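Laundry notes, 16th March. Sorting the heavy cottons before they go in. Thread.

1/ Twill is the fabric most people underload for and then overdry. The diagonal rib holds water along the seams long after the flat panels feel done. I go by the seams and ignore the panels.

2/ Sort by weight first, color second. A heavy twill piece in with light woven stripes will flatten the stripes against the drum and come out with creases set at every fold. Separate loads, even if one of them is small.

3/ Orange is its own problem. The Nollow chart I keep taped inside the cupboard puts it with reds for the first three washes. I keep it there permanently. 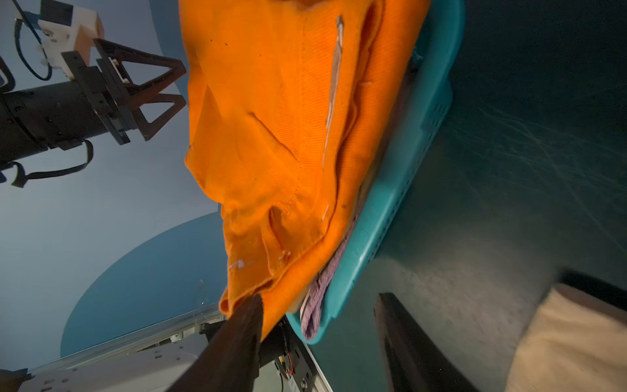 Orange twill over the teal basket, purple and white stripe underneath.

4/ Check the cloth before it goes in. Small pale marks low on a flap, dark specks higher up: treat these separately. Specks get a dry brush first — water too early drives grit into the rib. Pale marks get a damp cloth and a wait.

5/ Long pale lines on heavy cotton are usually abrasion along a seam. Washing will not shift abrasion. Turn the piece inside out and it at least stops getting worse.

6/ Spin at the lower setting. Shake out once, hard, holding the top edge. Hang by the heaviest seam.

7/ Basket: slotted sides, always. I had a solid one from Hostbridge until February and the bottom layer smelled by day two.

8/ Stripes go in next, cold, 33 minutes. Beige after that.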